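The Prullell Reading Journal - for people who always have a book on the go

Price: $615 for the full library set, or order volumes one at a time

If you are anything like us, you have a stack beside the bed, another beside the couch, and a dozen freebies you downloaded at midnight and have already forgotten about. The Prullell was made for you! It is a sturdy clothbound journal with room for your wish list, your half-finished reads and all those favourite lines you meant to copy out somewhere.

Thierry Delorme drew up the first layout for his own reading back in August, and it has grown a good deal since then (mostly because his sister kept borrowing it and writing in the margins). Each volume has 13 sections, one for each month and a spare at the back for series, which do tend to sprawl. There are two ribbon markers, one in grey and one in a cheerful plum colour, and the paper is thick enough for fountain pen.

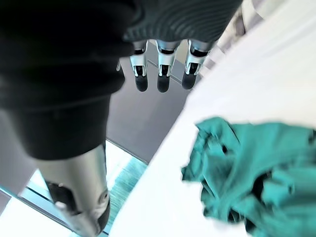
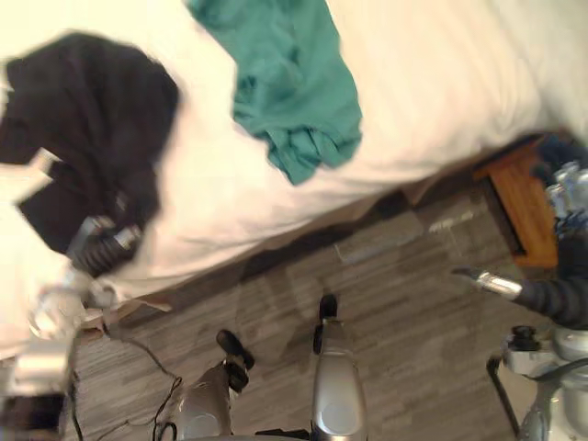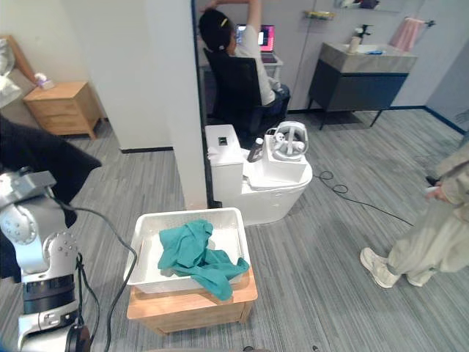
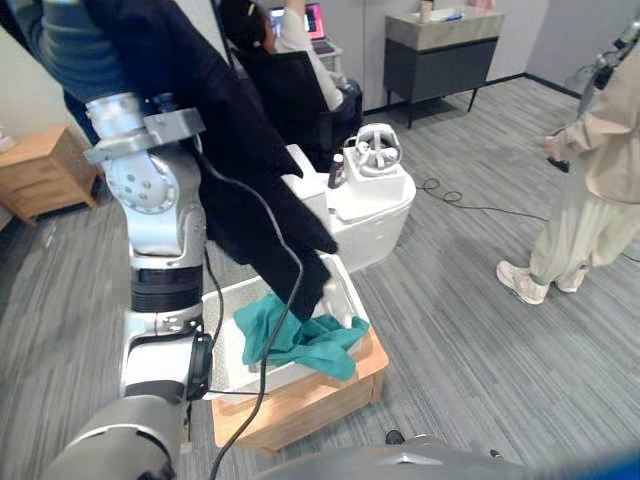 Can I use it for ebooks and audiobooks as well?
Every entry page has a small box for the format, so you can note down ebook, audio, paper or library loan, and there's a line for the narrator too.

The cover comes in Aasen blue or Grovel green. We have a soft spot for the green, but the blue hides tea stains better - we speak from experience. Both are bound by Dukon, who also make the slipcase that comes with the full set.

Refill pads are sold in packs of six and fit the pocket inside the back cover. They're handy for book club notes, or for keeping track of who you lent the second one in a trilogy to.

Orders for the plum gift wrap close on 31st January. Postage is worked out at the checkout, and unmarked journals can be returned in their original wrapping.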